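Vondudska ranked: is the new stamina change here to stay?

Posted in General Discussion by millstone_k

Patch dropped in January and I've put in enough matches to have an opinion. Blocking a heavy now costs 15 stamina, up from 7. I main Rastogi and I can barely hold a corner anymore. Wondering what everyone else is seeing before I switch characters. 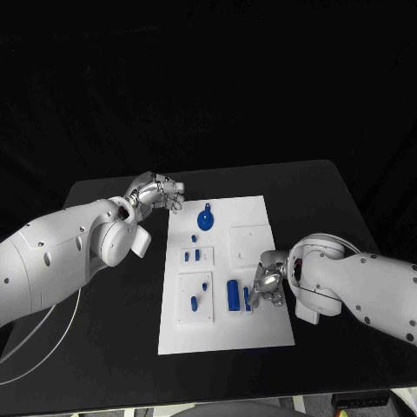 tallgrass88 wrote:
Good change. Before the patch you could sit in the corner and block for the whole round and win on the timer. I lost to that more times than I want to admit. If you have to move your feet now, fine.

millstone_k wrote:
I don't mind moving. My problem is that Rastogi has the slowest backstep in the game. Other characters get to leave the corner and he doesn't. They changed the cost for everybody and gave him nothing back.

oveready wrote:
He got the faster low kick.

millstone_k wrote:
One frame faster. It still loses to every jab I've tried it against.

pinch_hitter wrote:
I'm at 2000 points on the ladder, mostly playing Seltetti, and I see plenty of Rastogi players doing fine. What they do differently is parry the second hit of a string and let the first one through. A parry costs no stamina at all. The patch notes mention this but it's at the very bottom under "Other," so a lot of people missed it.

tallgrass88 wrote:
Didn't know that. Does it work on throws?

pinch_hitter wrote:
No, throws still have to be broken the normal way. Heavies and mids only. Lows can be parried if you're crouching but the timing is tight.

dunlap_road wrote:
The parry advice is fine if you have a wired connection. I'm on a bad line out in the country and the window is gone before I see the move. Blocking was the one defense that worked the same online and offline. Doubling the cost hurts people with lag more than it hurts anyone else, and I don't think the developers looked at that.

pinch_hitter wrote:
Every fighting game is harder with lag. You can't balance the whole thing for the worst connections.

dunlap_road wrote:
I didn't ask for that. I said a flat increase was a lazy way to fix corner camping. They could have made the cost go up only after you've been standing on the wall for a few seconds. Bradari did that in their last game and it worked well.

oveready wrote:
It did not work well. People stepped off the wall for half a second and stepped back on. The meter reset and you were in the same place. They took it out two patches later.

dunlap_road wrote:
They took it out because of a bug with the tag mode. The single matches were fine.

oveready wrote:
I played both. Single matches were the worst part.

halfpastnoon wrote:
Question from someone newer. Does the stamina cost apply in training mode? I set the dummy to heavy attacks and my bar doesn't seem to go down.

tallgrass88 wrote:
It's off by default. Go to Training Options, second page, and set Stamina to Normal. While you're there turn on the input display.

halfpastnoon wrote:
Found it, thanks. The bar is going down now. I can block 6 in a row before it breaks, does that sound right?

pinch_hitter wrote:
Yes, on a full bar. Keep in mind that dashes and breaks take from the same bar, so in a real match you'll get fewer.

millstone_k wrote:
Update from me. Spent last night trying the parry on the second hit. I got it maybe one time in three, and the times I missed I ate the full string. I can see how it would be good with practice. I still think he needs a better backstep. Seltetti can do everything he does and also leave.

pinch_hitter wrote:
Seltetti has less health — that's the trade. Two clean punishes and I'm almost out of the round.

millstone_k wrote:
If I could land two clean punishes on a Seltetti I wouldn't have started the thread.

dunlap_road wrote:
Has anyone heard if there's another balance patch before the spring season? The ladder resets then and I'd like to know if I should bother learning the new timing.

oveready wrote:
Nothing announced. Last year they did a small one the week before the reset. I'd learn the timing anyway, I don't see them removing the free parry.

tallgrass88 wrote:
Same here. If they touch anything I think it'll be the cost on mids, and they'll leave heavies where they are.

halfpastnoon wrote:
Is there a good string to practice the second hit parry against? I don't know which ones are slow enough.

pinch_hitter wrote:
Record the dummy doing Rastogi's forward heavy, heavy. There's a long gap between the two. Once you have that one, move on to Seltetti's mid, mid, heavy and parry the last hit.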